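Lestitz Twin Mattress Topper: One Season In

By Mared Edwards

The guest room at our house does three jobs. It holds the ironing, it holds my sister's daughter most weekends, and once or twice a year it holds an adult who expects to be able to stand up straight the next morning. The mattress in there is a Blackwood spring model that came with the bed. It is firm, and you can feel the coils near the edge if you sleep on your side.

A new mattress was out of the budget, so I bought the Lestitz foam topper in twin. I compared it with one from Benonell before ordering. The Benonell was thicker but had no removable cover, and with a child in the bed I wanted something I could unzip and wash.

The topper comes rolled tight in plastic inside a tall box. One person can carry it upstairs. Cut the plastic with scissors and stay away from the foam, which marks easily. Mine opened up most of the way in the first hour. The corners took until the next evening to lie flat. There was a smell, like a new shower curtain, and it hung around for five days with the window open. If you have guests coming on Friday, don't open the box on Thursday.

Fit is good lengthwise and a little short across. There is a strip down each side where the old mattress shows, less than the width of my thumb. Elastic straps at the corners hold it down. They are thin, and one had started to fray at the stitching by the end of the first month. I sewed it back with heavy thread and it has held.

The bigger issue is bedding. Our fitted sheets were bought for the mattress alone and they popped off at the foot every night. I ended up buying deep-pocket sheets from Orkow, which added to the cost. Flat bedspreads are fine, though they hang a little higher on the sides than they used to.
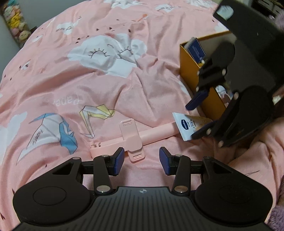

The cloud-print bedspread in pink.

As for sleep, my niece noticed no difference at all. I slept on it for two weeks while our own room was being painted, and my hip stopped bothering me after the second night. The foam is slow to give, so turning over takes a bit more effort. It also holds heat. In August I would have taken it off. Now that the nights are cool I don't mind.

My brother-in-law, who weighs a good deal more than I do, said he sank through to the springs when he sat on the edge to put on his shoes. Lying down he had no complaint.

The cover washes well on cold. It came out of the machine looking the same size, but getting it back over the foam is a two-person job, and the zipper only runs along two sides. Line dry it. The label says no dryer and I have followed that.

The store page had 1,328 ratings when I ordered, and most of the low ones mention the smell or the straps. I would agree with both.

Buy it if your mattress is too hard and otherwise sound. It won't fix a sag. We tried it for one night on the old bed in the den, which dips in the middle, and the topper dipped right along with it.

Good: firm mattress feels softer, washable cover, light enough to move alone.
Bad: smell, weak straps, warm in summer, may need new sheets.

Updated 20th October: second strap has now frayed as well. I wrote to the seller and am waiting for a reply.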